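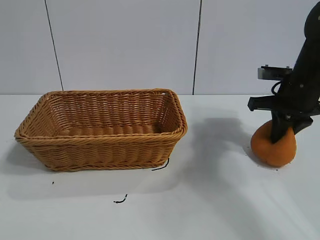
Gripper closes on the soft orange but the lift keeps failing. Tips before Friday?

posted by flirino_bot_club
Our after-school team is building a pick-and-place project for the Wolham student showcase – pick up the orange, put it in the basket, done. We love this thing already! We trained it on 26 demos that we drove ourselves, and it gets to the orange nearly every run. Then it closes, starts up, and the orange slips out. Out of 10 tries last night we got 2 in the basket. Should we record more demos or change how hard it squeezes? We have the table until Friday and everybody is willing to stay late.

3 replies

ruddock_robotics_mom
Oh, this is such a fun stage to be at! Our kids had the same trouble in March with a squishy ball. Look at how deep the fingers go before they close. Ours were grabbing the top third, and a soft round thing just squirts out downward when you do that. We redid the demos with the fingers lower, past the widest part, and paused for a second after closing before going up. Also start the orange in different spots and turn the basket a bit now and then (we forgot the basket, and our arm got very confused at the showcase). I'd try that before touching the force.

wirkstead77
more demos. always more demos

solder_and_snacks
Agree on going lower. I'd add one thing – watch your old recordings and throw out any where the driver fumbled and grabbed again. The arm learns the fumble too! We cut a bunch of ours and it got better the same evening. If it still slips, a strip of rubber shelf liner on the inside of each finger is cheap and worked great for us. Put it on first and then record, so the demos match. Please post how Friday goes!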